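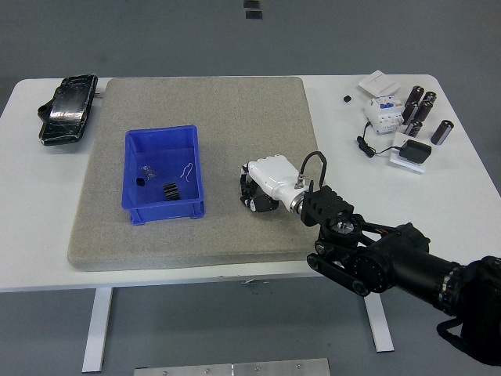 5. Gripper comparison procedure

5.1 Purpose

The procedure in this section compares two or more grippers on the same arm, with the same controller settings and the same set of objects. It applies to the Brida two-finger linkage gripper, the Terell parallel gripper and any third-party gripper mounted with the Stidudard adapter plate. Complete Section 4 (Wrist Mounting and Payload Entry) before you start. Results obtained with a default payload value are not valid for comparison.

5.2 Object set

Use real parts from your own line where possible. A mixed set of electrical and mechanical parts gives more useful results than test blocks. The set must contain at least one object from each class:

Class A: upright cylinders, such as capacitors.
Class B: flat or boxed parts with a low profile.
Class C: rigid housings with curved or glossy surfaces, such as drive modules.
Class D: small loose parts presented in an open bin, including one bagged part.
Class E: parts with an attached cord or cable.

CAUTION: Discharge all capacitors before placing them on the work surface. Metal fingertips can bridge the terminals.

5.3 Preparing the work surface

1. Lock the table in position. Check that it does not rock when you press on each corner.
2. Lay the foam mat on the table with a strip of bare surface showing on every side. The arm uses the bare strip as its height reference.
3. Place the bin on the mat, inside the reach limit stored for the shortest gripper in the test.
4. Place Class A and Class B objects directly on the table. Do not place upright cylinders on the mat. The mat compresses under narrow objects and changes the grasp height.
5. Place Class C objects near the edge of the mat so that the approach can be repeated from the bare surface.
6. Mark the position of each object with removable tape.

Note: Glossy screens and polished metal reflect overhead light into the wrist camera. If the depth view shows holes, change the angle of the lamp before you change the exposure.

5.4 Setting the controller

1. Open Tools > Gripper > Compare.
2. Select New Session and enter a session name. Names may contain letters, numbers and hyphens.
3. Enter the mass of the gripper, including the adapter plate. The value for the Brida gripper with plate is 1,363 g.
4. Set the approach speed to 82 mm/s for all grippers.
5. Set the dwell time after closing to 300 ms.
6. Select Force Source. Choose Motor Current for grippers without a fingertip sensor. Do not mix force sources within one session.
7. Press Save. The controller locks these values until the session is closed.

CAUTION: Keep hands clear of the linkage bars while the gripper is powered. The fingers move to the reference position as soon as the session is saved.

5.5 Running a trial

1. Jog the arm to the Ready position.
2. Select an object from the list and press Start Trial.
3. The arm approaches, closes the gripper, lifts and holds. It then returns the object to the marked position and releases it.
4. When prompted, enter Held, Slipped or Dropped.
5. Return the object to its mark if it has moved.
6. Repeat until the counter for that object reaches the number set in the session.

For Class C objects with wheels or rollers, grasp the housing at the end opposite the wheel. The rollers turn under side load, and the object may rotate on the mat before it is lifted.

For Class E objects, allow slack in the cord. A cord that loops above the object must be on the far side of the fingers from the camera. If it crosses the fingers during closing, stop the trial and record it as Void.

For Class D objects, enter the depth of the bin in the object list. The controller uses this value to keep the knuckles clear of the bin wall. Thin wire and soft bags give a low current reading even when held correctly, so judge the result by eye.

5.6 Changing the gripper

1. Press End Block. Do not close the session.
2. Move the arm to the Service position and switch off tool power.
3. Disconnect the tool cable at the wrist.
4. Remove the four mounting screws and lift off the gripper.
5. Fit the next gripper, reconnect the cable and switch on tool power.
6. Enter the new gripper mass and run the fingertip reference routine.
7. Press Start Block. The object list is loaded in the same order as before.

Note: The Šimko quick-change coupling may be used in place of steps 4 and 5. It adds length to the tool. Update the tool center point before you run the reference routine.

5.7 Reading the results

The Compare screen shows one row for each object and one column for each gripper. Void trials are left out of the hold rate. A cell with a gray background has too few trials to compare.

Peak closing current is listed below the hold rate. A high current with a low hold rate usually points to poor fingertip contact. Inspect the pads for wear before repeating the block.

5.8 Messages

Code 269: Gripper mass does not match measured load. Check the mass entry and make sure no object is left in the fingers.
Code 271: Reference position not found. Check the tool cable and the travel of both fingers.
Code 274: Force source changed during session. Close the session and start a new one.

Session files are stored on the controller until deleted. To export a file, see Section 7.2.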